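VATON TO RELEASE "THE ISER LETTERS" IN DECEMBER

Distributor keeps its claims small for Helge Haugland's second feature

Vaton has picked up The Iser Letters, a 100-minute drama by Helge Haugland, and will open it in theaters in December. The company would like people to see it. It would also like to avoid the usual language, having read enough announcements this year in which every film was a triumph and most had left theaters before the posters came down.

So, the facts. The Iser Letters is about a retired surveyor, played by Parviz Ahmadpour, who finds a box of letters he never mailed and sets out to deliver them by hand along the Iser valley. Duygu Türkmen plays the daughter who drives him. Some of the people on the envelopes have moved, one has died, and one does not remember him at all. The trailer makes this look like a comedy. It is funny for the first half hour and then much less so.

Vaton has been told that the film "defies genre." Vaton doubts this. It is a road movie with a family argument in it, and viewers who dislike either should know that before they pay. The poster also says "based on true events." Haugland has confirmed that the true event was a box of letters. The drive, the daughter and the ending were made up, and Vaton has asked that the line be taken off the next printing.

The film was shot in 52 days, mostly in the car. An early cut ran longer and included a wedding that now survives as a few seconds of music over the closing credits. Haugland still thinks the wedding belonged in the film. The version going to theaters is the one without it.

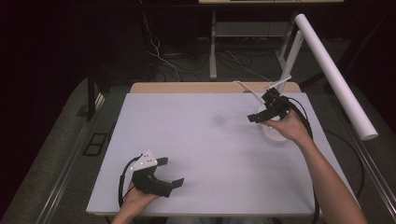
Ludivine Boyer was not won over by the early cut and has allowed Vaton to say so. The father, she wrote after a preview, is forgiven far too easily, and the daughter gets one good speech when she has earned three. Boyer did like the last delivery, played almost without words on a porch, and said she would sit through the rest again to get to it.

Vaton passed these notes to the director, who restored a second speech for Türkmen. There is still no third.

The preview was held at the Skurkis, which seats 300. The house was full, though tickets were free and it was raining, and Vaton draws no conclusions from it. Audience cards were handed out at the door. Most of those returned praised the music, by Tae-yang Sung, which will be put out separately by Tuncer on the day the film opens. Several cards asked what happened to the dog. The dog is fine, and a shot showing this has been put back.

The Iser Letters won no prizes at the two festivals where it played. Readers may see leaf symbols on the poster all the same. They mean the film was shown.

The release will start small, with the Skurkis first and other theaters added if people come. No sequel or series is planned, whatever has been posted online. A printed booklet of the letters used in the film, in a run of 2000 copies, will be sold at the box office while it lasts.

Press screenings start at 10 a.m. Seats can be requested from the Vaton press office, which will also send stills and a full cast list. Reviewers are asked to keep the contents of the last letter to themselves.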